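How to Keep a Sourdough Starter When You Travel

My name is Rania Slaoui and I bake bread at home since many years. Each April I visit my family, and before I learned this method I came back to a gray, sour liquid and had to begin again. The steps below are for a trip of up to two weeks.

What you need: your starter, plain flour, water, a clean jar with a lid, and a kitchen scale.

Step 1. The day before you leave, take 20 grams of starter and put it in the clean jar. The rest you can use for pancakes.

Step 2. Add 100 grams of flour and 60 grams of water. Mix with a spoon, then with your fingers. The dough must be stiff – it should feel like clay for children. A stiff starter eats slowly, so it can wait longer for you.

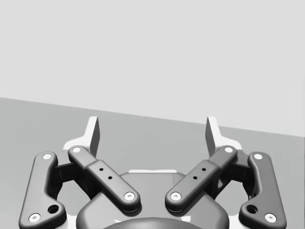

Step 3. Close the lid, but do not turn it tight. Leave the jar in the kitchen for one hour, then move it to the back of the fridge.

Step 4. When you are home again, cut away the dry skin on top. Take a piece from the middle, the size of a walnut, and feed it with 50 grams of flour and 50 grams of water.

Step 5. Repeat this feeding every 12 hours. My starter usually needs 2 days before it doubles. Do not bake with it earlier, or the bread will be heavy.

If you see pink or orange spots, throw everything away and wash the jar well. Dark liquid is only hunger. My neighbor Hala Badawi stirs it back in, but I prefer to pour it out – the taste is milder.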